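The Sofa Problem: Getting Clothes Off the Furniture and Into the Basket

By Naomi Shemweta

In most homes, laundry does not begin at the washing machine. It begins on a seat. A shirt comes off at the end of the day, lands on the nearest padded surface and stays there until someone decides what it is: clean, dirty or wearable once more. The decision is often put off for days.

Alby Treloar has been measuring that delay. Treloar runs the household studies desk at Plondby, a consultancy that advises landlords and furniture makers on how rooms are used after people move in. Between April and the end of last year, the firm logged 2475 garments left outside closets, drawers and hampers in rented apartments. Sofas held more of them than beds did, and the armrest end held more than the middle.

"The end of a sofa is the right height and it is usually near a wall," Treloar says. "You can drop something on it without stopping. A chair works the same way, but you have to aim."

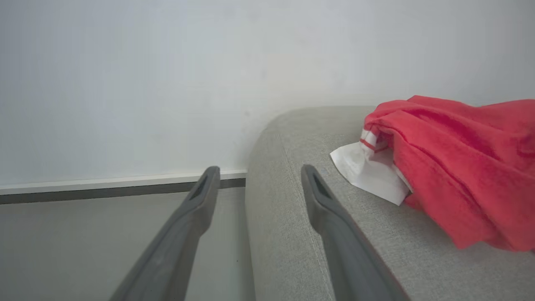

Treloar's team sorts what it finds by fabric and by state. State is the more useful of the two. A garment laid flat or folded over an arm is normally going to be worn again. A garment in a heap is normally going to be washed, although its owner may not have said so. Sports clothing is nearly always in a heap.

The heap matters for a practical reason. Knit polyester, the usual material for team shirts, tolerates being bunched up better than cotton or linen, but it holds odor. Left damp against upholstery, it can pass both moisture and smell to the cover below. Jabari Mbwambo, who cleans upholstery under the trade name Abubakari, advises a limit of one evening.

"A woven cover on a foam seat dries slowly from the inside," Mbwambo says. "The surface feels fine by morning. The foam may not be."

He has a second concern, color transfer. A saturated red against a pale woven fabric is the pairing he gets called about most often, and the risk rises with damp and body weight. A dry shirt resting on a sofa does little. A damp one that somebody sits on for the length of a movie can leave a pink area the size of a hand. He tests for it by pressing a moist white cloth on an inside seam of the shirt for a minute and checking the cloth.

Small paper goods are the other item on his list. Tissues and wipes get caught up in clothing, travel with it to the machine and come out as lint on every piece in the load. Mbwambo's instruction is to pick up the garment by the shoulders, shake it once over the floor and check the folds before it goes anywhere.

The remedy that Plondby tested was simple. In 274 of the apartments, tenants were asked to keep an open basket on the floor within arm's reach of the sofa for four weeks — no lid, no sorting, no other change. The number of garments on the seat fell by more than half. When the basket was moved back to the bathroom, the clothes returned to the sofa within days. 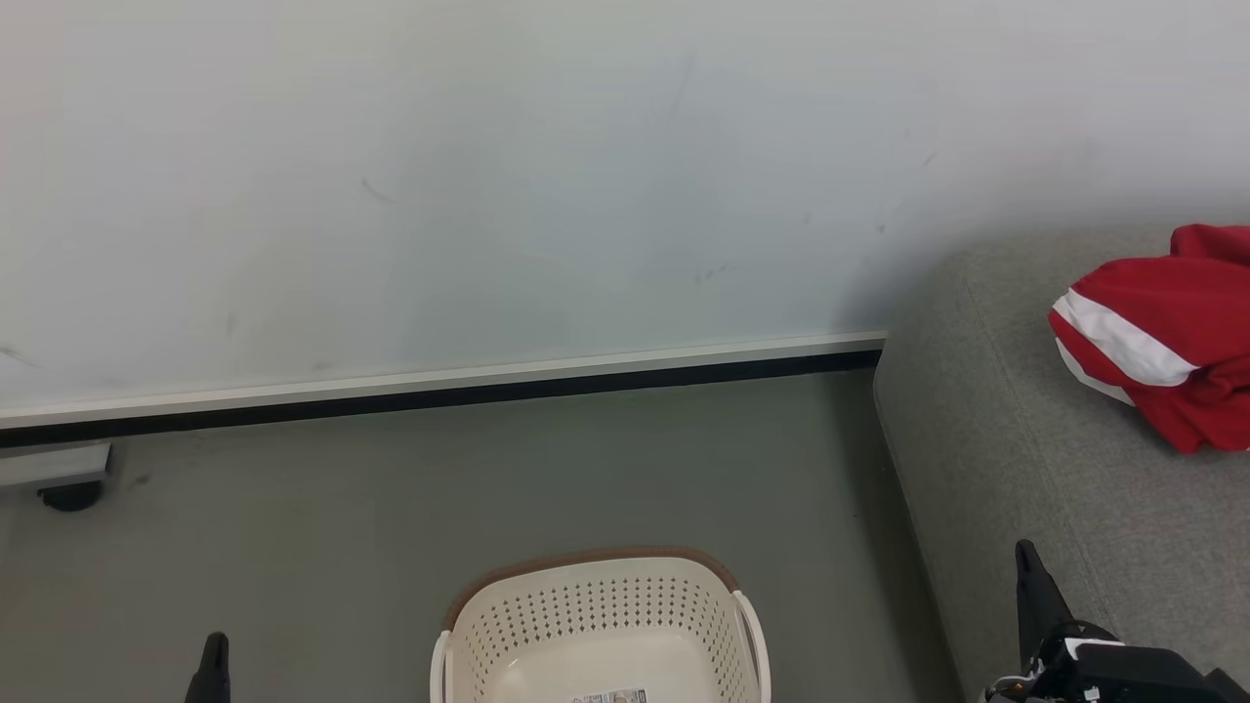

Nilton Tello, a product engineer at Hunotcombe, which molds household plastics, says basket design has been driven by two requirements that pull against each other. The walls need openings so that air can reach damp fabric, and they need enough material left between the openings to carry a wet load. A wall with small, closely spaced holes is the common compromise. Larger openings move more air but catch straps, drawstrings and buttons.

Handles are the usual point of failure. Tello's test rig lifts a loaded basket 700 times, with a pause between lifts, and then inspects the rim where the handles join it. Whitening in the plastic there means the part is fatiguing. Owners can make the same check at home with a flashlight.

He also recommends taking out the product label before first use. Paper labels soften against damp clothing and the adhesive can mark light fabric. Warm water and a little dish soap will remove most of them.

On placement, Tello and Treloar agree. The basket should stand close to the front of the sofa, clear of the walking line, with the long side facing the seat. Behind the armrest is a poor spot: it is out of sight, and clothing dropped toward it tends to end up against the baseboard, where dust collects.

Plondby plans to repeat the count this year in Dratville, in apartments with in-unit washers.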